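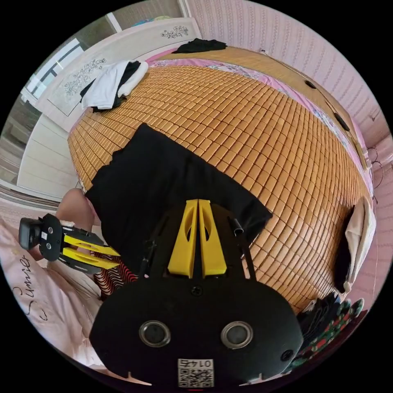
Tile mat on the bed, black cloth laid out.

2025-07-26

Bedroom day! I moved the folding work off the bench and onto the bed this morning, mostly so I could see how the bamboo tile mat behaves as a work surface. The bench has been fine for the small stuff (napkins, dish towels, the square test pieces), but nobody I know folds laundry standing at a bench, and the whole idea of the Jiltgate folding guide is that it should work for people where they really do it, on the bed, half sitting, with the rest of the pile in the way.

First thing to write down: the mat is a much better surface than a bedspread. On the bedspread everything drags everything. You pull one corner of a cloth and the spread comes along with it, then you smooth the spread and the cloth wrinkles, and round you go. On the tiles the cloth slides and the mat stays where it is. I'd guessed the tiles would grab at thin fabric in the gaps between them, and I had one small snag all morning, on a loose thread that was hanging off a hem anyway. I trimmed the thread and it went away.

Second thing, and I like this one a lot: the tiles are a free grid. They run in such neat rows that you can line up a hem with a row and see right away if you're crooked. I started doing this without meaning to, then noticed my folds were coming out squarer than on the bench, where I have masking tape down for exactly this purpose. So the tape may be a waste of tape. Want to try the same thing with a ruler next to the mat and see whether I'm fooling myself.

The big black cloth was the troublemaker, same as in February. It's large, it doesn't have a clear front and back, and black hides its own creases, so you think you've got it flat and you haven't. The edges never want to sit straight either, there's always some bit that turns under while you're busy with the other side. What helped:

- shaking it out twice off the side of the bed before laying it down, not once
- laying the far edge first and letting the rest come toward me
- running the flat of my hand from the middle out (going from edge to edge just pushes a ridge along)
- opening the curtain all the way. Creases in black only show up in light from the side. With just the ceiling lamp on I missed most of them

What didn't help was spritzing it. I tried the water bottle because it worked so nicely on the cotton napkins, and all I got was a damp patch on the cloth and damp tiles under it, and then I had to wait. Don't bother.

For the fold itself I went back to the plain version from the Ko sheet, halves and then thirds. I tried the fancy Drorollow roll too, where you tuck the last bit into a pocket, and on a cloth this size the pocket is just a lump. The roll is great for T-shirts and I'd keep it for T-shirts. I ran the halves-and-thirds fold 5 times and got a decent stack shape on 4 of them. The bad one was the second, where I had the long side and the short side mixed up, got all the way to the end and had something like a scarf. I'm counting it anyway, it's the sort of mistake anyone would make with a nearly square cloth, and the guide should say something about it. Maybe just "find the longer side first" at the very top.

The striped piece I left for the afternoon. Red, white and black stripes, so it's the opposite problem, you can see every single degree of crookedness. It's almost too easy to line up! Once the stripes are parallel to the tile rows you can pretty much fold with your brain off. I think the striped one should go first in the guide as the warm-up and the black one last. Right now the draft has them the other way around, for no reason I can remember except that the black one was on top of the pile when I wrote it.

Posture stuff. Sitting on the bed with one leg bent is comfortable for a short stretch, and then it isn't. Bare knees on bamboo tiles also pick up the tile pattern, I had a lovely checkerboard on my shin by lunch. A folded towel under the knee fixes it. The other problem with sitting on your work surface is that every time you shift your weight the mattress dips and the cloth slides toward you a little. Kneeling next to the bed on a cushion kept things still, but then I couldn't reach the far edge without leaning on the cloth. Haven't solved this. A firmer mattress would do it, which is no use as advice to anybody.

Timing: the longest single fold of the day was 58 seconds, black cloth, including the shake-out. I didn't write down the shorter ones carefully enough to trust them so I'm leaving them out. Next time, put the timer where I can see it and stop sticking my phone under the pillow.

The cloth count in the Sturnetti storage box is still 264 on the label, which can't be right after we gave away the worn-out towels. Needs relabeling. I'm not recounting it on a weekend.

Mat care, while I remember: it rolls in one direction only. I tried folding it crosswise to get it back in the closet and it made a noise I didn't care for. No tiles came off that I could find. Wipe with a barely damp rag, let it lie open a while, then roll with the tiles facing out.

For next session:

- swap the order in the draft (stripes first, black last)
- ruler against tile rows, see how straight they run across the full width
- try a fitted sheet on the mat, just one, and only if I'm in a good mood
- side light in the evening, maybe the clip lamp from the desk
- towel for the knee, cushion for the floor
- new label on the Sturnetti box

Left the mat on the bed for tonight to see what it's like to sleep on.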